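Glassware night, again

So the black cloth is back on the table. It's October, it gets dark early, and apparently this is what I do with my evenings now.

Quick update because a few people asked after the last post (the one with the cork rings). I am still trying to get the little glass setup into some kind of order. Two clear acrylic racks, a couple of tubes, one funnel, a stopcock, a round-bottom flask. Doesn't sound like much. Takes over a whole table.

The racks first. Bought them from Niditz, both from the same page, thinking same page means same size. Nope. One is longer. They don't line up, they overlap, and I have stopped fighting it. The upper one has the four holes and the tubes go through those. Clear acrylic on black cloth is annoying to find by hand, you mostly get the edges when the light hits them, but I put up with it because I can see the glass all the way down. Had a wood rack before. Sold it to Leszek, he loves it, good for him.

Clamps. Little white knobs, one per tube. Please don't crank them. I cranked one last spring and that was the end of a tube I really liked. Snug, then stop. If the tube still slides when you lift it a tiny bit, then a tiny bit more. Khải Võ wraps a strip of paper round the glass first and swears by it. I tried it for 2 weeks and it just looked messy, sorry Khải.

Funnel is plastic, the frosty see-through kind, from a Boonyarit kitchen set of all things. I have a proper glass one somewhere and I never reach for it. The plastic one has a wide cone and a skinny stem and drops right into the tube. The only thing is powder clings to the cone in dry weather. Tap it, wait, tap it again. Don't poke at it with a metal spatula like I did, you get scratches and then it clings even more.

Stopcock. I keep just laying it on the cloth next to the rack and every time I think, that's going to roll. The cloth helps. It's got enough grip to it. But it needs a home and I still havent made one. Ľubica Štefanec uses an old jewelry tray with foam in it, which is so obviously right that I'm a bit mad about it.

And the flask - short neck, cork ring, small amount of white powder in the bottom. Love a cork ring. Round-bottom glass is a ridiculous shape for a table and a cork ring fixes it. I ordered a bag of 6 and only ever use one, the rest have become coasters. Giang Đàm came over for tea and put her mug on one without asking and it fit, so.

About the cloth, since this was the most asked thing. It's not lab anything. Black, wavy scalloped edge, meant for a party table I think. I shake it out outside and it gets its own wash. Glass shows up on it so much better than on the bare table, white powder too, which means spills get noticed instead of sitting there till breakfast. If you have white counters, try it once before you buy trays or mats or whatever.

Still to do: foam for the stopcock. Labels, maybe. Find the glass funnel. Move the cables off the far side of the table, they migrate over there and I give up. Also write down which brush fits which tube becuase I guess wrong every single time.

Next post will be the shelf, if the brackets show up. They said 10 days and that was a while ago.
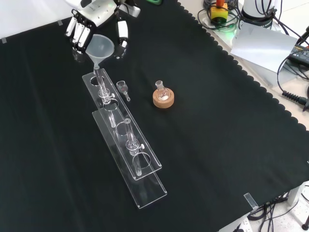
What do you put under a round-bottom flask if you don't have a cork ring?

A roll of packing tape laid flat works fine, as long as the hole is smaller than the widest part of the flask. Check that it doesn't rock before you put anything in.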